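19/04/2018
Plisance trial kit, bedroom tasks, second entry

Jarkau want an answer on the kit before the trial license runs out, so I spent the day on the folding and placing jobs instead of the cup jobs their brochure likes so much. The brochure says a new user collects usable demonstrations "within minutes." My first session in February took most of a morning, and a good part of that was spent looking for the calibration page.

Today: 25 takes planned on the bed, garment pick and place. Kept 9. The software rejected 6 for tracking loss and I threw out the rest myself – fingers closing on quilt as well as garment, mostly. The Plisance software passed every one of those as good. It scores the motion and seems to have no opinion on whether anything sensible got picked up. I would not pay extra for the "quality" module on this evidence.
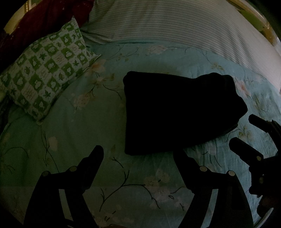
Fingers open, short of the folded dark garment. Floral quilt, bed set.

Light is a problem. The garment comes out as a nearly solid dark shape with hardly any texture, and I can't pick out the fold layers by eye except at the lower right corner. Papadakis (our grasp labeling script) put the top edge in the wrong place on 2 of the kept takes. Could be the script, could be the exposure. Jarkau's support page says exposure is "automatic and optimized" and gives no way to lock it. Asked them. No reply yet.

Linkage is fine. Opens wide enough for a thick fold, no slop that I can feel. Grip pads I'm less sure of on this fabric.

The Romance set (their sample data, don't ask me about the name) has only pale towels on a plain dark table. Easy contrast, flat surface, no pattern. Any success figure they quote from it tells us very little about a printed quilt.

To do:
repeat with a lamp on the near side
same takes with a light shirt, to separate the script from the exposure
get the renewal price in writing – the quote leaves out storage

Leaning no for now.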